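Vevberg Community Supper Project: October progress report
Prepared for Ximeng Zhong, small grants, Kakenance Fund 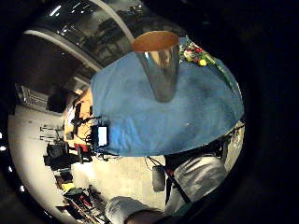
Are we on track to spend the grant by the end of the season?
Most of it, and I expect the leftover to be small enough that we can carry it into the winter suppers if you agree.

Hi Ximeng, and thanks for letting me send this as a letter again instead of filling in the long form (I did try the long form, and got as far as the box that wanted "outputs" separated from "outcomes" and went to make tea). I'll go through it in the order you asked last time, more or less.

Suppers first. We've served 13 of them since the grant came through, and going by the sign-in sheets that makes 3118 plates, counting seconds, which Deming insists we should count because the food still has to be cooked. We started out at the Fang Street hall with soup and bread and a pretty short line, and now we do a full hot meal with a vegetarian pot every time. The vegetarian pot runs out first! We've been making it bigger each supper and it still runs out first, so for November we're just going to swap the sizes and see what happens.

The kitchen is better than it was in the spring. The old range is gone and the replacement has all its burners, so the rice and the stew can be ready at the same time, and we sit down at six like the flyer says. We paid for the gas hookup out of the equipment line. It came in higher than the quote on account of a valve that wasn't up to code, and I moved money over from printing to cover it. Anqi Zhong has the receipts and will send you scans along with the budget sheet.

Food costs are the part I'd like to talk about on the phone. Onions, oil and chicken all went up over the summer, chicken most of all, and we've moved to thighs on the bone, which people seem to like better anyway. Gotitero has been giving us their day-old bread and a discount on dry goods. That arrangement runs through the end of the year and I haven't heard about next year yet. If it stops, our cost per plate goes up enough that we'd need to drop a supper a month or find another baker.

We have eight regular cooks now. Povilas Butkienė runs the stove and has written the recipes down properly at last, with weights, so we're not depending on whoever remembers how much salt goes in the big pot. I was nervous about it since we've always cooked by taste, but the lentil stew has come out the same three times running and I'm a convert. Everybody has done the food handler course except for one person who joined in September and is booked for the next session.

Things that haven't gone well: the delivery side. We said we'd bring meals to people who can't get to the hall, and we've only managed it for a handful of households on the north end. It needs drivers with free evenings and insulated bags, and we have the bags. Gunnlaugur Ladefoged did the route alone through August and then his hours changed at work. I'd rather tell you now that we won't hit the delivery number in the original plan. What I'd propose is cutting the target in half and putting around $1000 toward gas money, so we can ask people to drive without asking them to pay for it too.

The kids' corner, on the other hand, has grown without us doing much. Parents asked for somewhere to park the little ones while they eat, so we put out paper and crayons, and now there's a steady crowd and the grown-ups stay to talk. A couple of them have started helping with dishes.

Next up: the November menu, the freezer repair (the door seal again), and a new flyer with the right bus number on it. Could you let me know about the carryover and the delivery change before we order for November? Afternoons are best to reach me, any time after two.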